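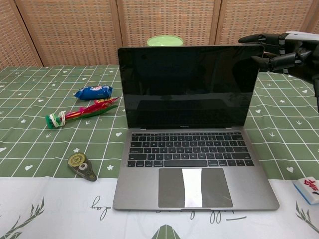 By the Blackburn Robotics Club newsletter editor
December 8, 2022

The students call their project Dusness, and if you ask where the name came from you get four answers at once. What they agree on is the job: a robot hand that can tidy up a table, laptop and snacks and all, and put things back where they belong.

"Everybody wants to start with the big stuff," the team's captain told me when I stopped in at the Blackburn club. "We started with a correction tape. It's tiny and slippery and it taught us so much!"

The shuttlecock has become the club favorite (the kind with long colored feathers, for kicking). "You can't grab it by the feathers, they just fold," said the student who writes most of the grip code. "So the hand has to find the base first. I spent almost 80 hours on that and I'd do it again."

They keep a log of every attempt, and it stood at 1588 the afternoon I visited. Of those, 681 are marked as clean pickups. The captain read me both numbers with real pride, then went straight back to talking about the ones that failed, and why a shiny wrapper is so much harder than a box.

I asked about the laptop. "Closing the lid is our dream move," she said. "You have to come at the corner gently and keep the pressure even. We've got 16 versions of that motion saved and we argue about them constantly."

In January they take the project to the student meet at Bistthorpe, where each team gets a table and a pile of everyday things to sort out. They can't wait, and neither can I.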